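Share 6 | 10 comments

Our day out at the Holatstead open day, or how I nearly spent the whole kitchen budget before lunch

I went up to Holatstead with a shopping list, a flask and strict instructions from Sarita Sisodia (she holds our purse strings) that I was not to sign anything. We run a small training kitchen, with a store room full of bowls and tins, and next year we'd like one arm to help with the fetching and putting away. One! Sarita has said yes in principle, and in her mouth that means bring me prices.

The first hour was in the simulation room, a warm little place with a big screen and never enough chairs, where Oi-ling Chiang was showing a kitchen bench worked by an arm that only exists in the computer. 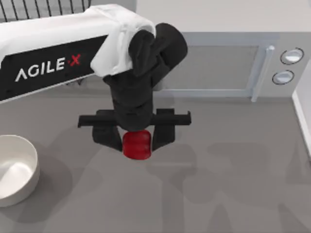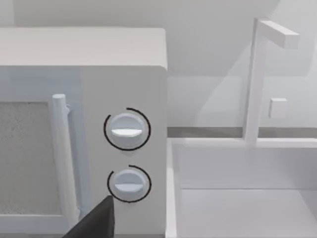
I'd gone in thinking a budget was the price of the arm plus a bit for delivery, and I came out with two pages of notes and a much longer sum. Oi-ling's advice was to make a list of every single thing you want handled before you ask anyone for a quote, and then to put the awkward ones at the top. The little red can or cup between the two fingers is the sort of job I'd had in my head all along, something small and round, picked up from a nice flat table. What I hadn't got on my list at all was anything like the microwave, with its long upright handle and those two round knobs one above the other, and we've got three appliances of that kind at home. Pulling a door open and turning a dial are different jobs from lifting a tin, she said, and you may want different fingers for them, and fingers are a separate line on the quote. So that went down in my notebook, underlined twice.

She also talked about how much room an arm wants. I'd measured our bench for the base and completely forgotten that the elbow has to go somewhere! If you've got a sink and a tap close by, as they had in the simulated kitchen, you need to think about those as well, and it's far cheaper to shuffle a tap on a screen than to get the plumber back. I asked what it would cost to have our own kitchen drawn up that way and she said it depended how fussy we were. We are quite fussy.

Then coffee (good) and a flapjack (very good, I had two) and over to the main hall.

Tariq Farooqui had the Bretus stand and I liked him straight away, mostly for printing his prices on a sheet of paper and leaving it on the table where anybody could pick it up. Bretus do leasing, and the lease includes a service visit, spare fingers and somebody on the phone. I worked it through on the back of the sheet while he was talking to the people behind me. Over five years it comes out dearer than buying, but we'd never have a nasty surprise in the middle of term, and I suspect Sarita will go for it on those grounds alone. He did warn me that training is only free for the first two people. We'd want six, so I've asked for a figure.

Zerkolik were across the aisle and selling outright. Lovely stand, lots of lights, and a man who kept calling me "chef" -- I'm not a chef. Their quote looked smaller until I asked about the mounting plate, the guarding and the software after year one. All extra. I'm not saying it's a bad deal, a bigger place with its own technician might do very well out of it, but please do ask. The mounting plate alone was 733 pounds, for what is, as far as I can tell, a thick bit of metal with holes in.

Lunch was soup. I sat with Halvard Holmgren and Sigrun Ekström, who work at a school kitchen that's been through all this already, and I got more out of that half hour than the rest of the afternoon. They bought second-hand through a dealer called Sjöberg and were pleased with the arm and rather less pleased with the wait for a power supply. Sigrun told me to set aside ten per cent for things you'll only think of later. Halvard thought that was stingy and they had a bit of an argument about it, which I enjoyed very much. Both of them agreed on starting with one task and paying for the second when the first is working.

The afternoon talk was on grants. I'll be truthful, the room was hot and I drifted, but I did wake up for the bit about deadlines and there's one we could make if we get our forms in by the end of October. The form wants two written quotes and a floor plan. I've got the quotes promised and the floor plan is currently a drawing on a paper napkin with soup on it.

So the list for Sarita now goes: arm, fingers (two kinds), plate, guarding, training for six, software, service, something set aside, and a visit from the electrician. She's already replied to my message with a single question mark.

Parking is free if you go round the back, by the way, and the buses stop earlier than the leaflet says. I'm ringing Tariq tomorrow about the training figure and I'll put it in the comments when I have it.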